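Setting Up a Reading Table for Public Use
Guidance for bookshops and small libraries
Issued by the Kustley Reading Rooms Service, 29 March 2020

This guidance is intended for managers who wish to offer visitors a place to sit, read and look up titles. It replaces the sheet on seating that was sent out with the previous staff handbook. Branches that already have a seating area should check it against the steps below and record any changes in the branch log.

1. Choose the position

Place the table where it can be seen from the till or enquiry desk. Keep it clear of fire exits, of the main route from the door, and of any shelf that visitors need to kneel at. Natural light is welcome, but printed stock left in direct sun will fade, and a table by a south-facing window will need a blind.

Before moving any furniture, mark the outline of the table and its chairs on the floor with paper tape. Walk round the outline with a book trolley. If the trolley cannot pass when the chairs are pulled out, choose another position or remove a chair from the plan.

2. Choose the table

A round table suits most seating areas. It has no corners to catch coats and bags, and a single reader does not appear to be taking up another person's side. Wood is preferred to glass, which shows every mark and is noisy when books are put down.

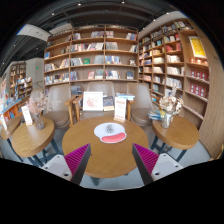 Round wooden table with mat, bookshop seating area.

Check the table for level once it is in place. Press down firmly on the edge between each pair of legs. Where there is movement, use felt pads of the correct thickness. Folded card should not be used, as it works loose and is swept away by the cleaners.

3. Provide for looking up titles

Some branches allow visitors to search the stock list themselves. Where this is done, the following rules apply.

Place the mouse and mat where they can be reached by a seated adult. A mat with a wrist rest is advised for longer searches. Secure any cable along the underside of the table and down one leg. Do not run cables across the floor, even under a rug.

Log out of the staff account before opening the table to the public. Mr Borislav Kovačević, Systems Officer, will issue a visitor account on written request. Requests should allow 14 days.

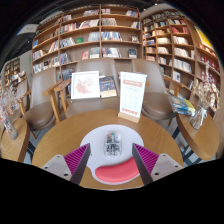 Photograph: Haruna Kaneko / Kustley Reading Rooms Service

Wipe the mouse, the mat and the table top at opening and again at closing. Use a cloth that has been wrung out well. Spray should be applied to the cloth and never to the equipment.

4. Set out the reading stock

Put out no more than 3 titles at a time, chosen from different sections. Reference works must carry a "Please do not remove" slip inside the front cover. Sale copies should be changed for fresh ones before they show wear.

5. Display the notice

The standard notice states the opening hours of the seating area, whether drinks are permitted, and the name of the person to ask for help. Order replacement notices through the stores list and allow 24 hours for printing.

Questions about this guidance should be sent in writing to Mirjana Zupan, Branch Standards, at the Kustley office.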